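Garwood Community Choir: singers wanted

We are looking for new voices for our fall season, mainly tenors and basses, though altos are welcome too. The soprano section is full until the new year.

Rehearsals start in October and run Tuesday evenings from 7 to 9 in the upstairs hall at Garwood Library. Use the side door, as the main entrance locks at 6. We sing mostly folk songs and some older church music, and the winter concert will include four Finnish carols arranged by our director, Pirjo Harju.

You don't need to read music. There is no audition, but Pirjo will hear you sing a few scales to place you in a section. We ask that you make at least two out of three rehearsals.

Dues are $60 for the season, sheet music included. Students pay $19. Wear a mask when you are not singing.

To sign up, leave your name, phone number and voice part (if you know it) at the library desk, attention Rocío Ledesma. 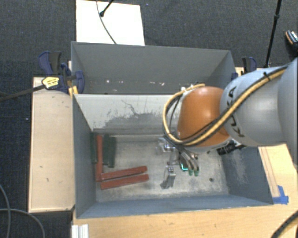

Parking is free behind the building after 5.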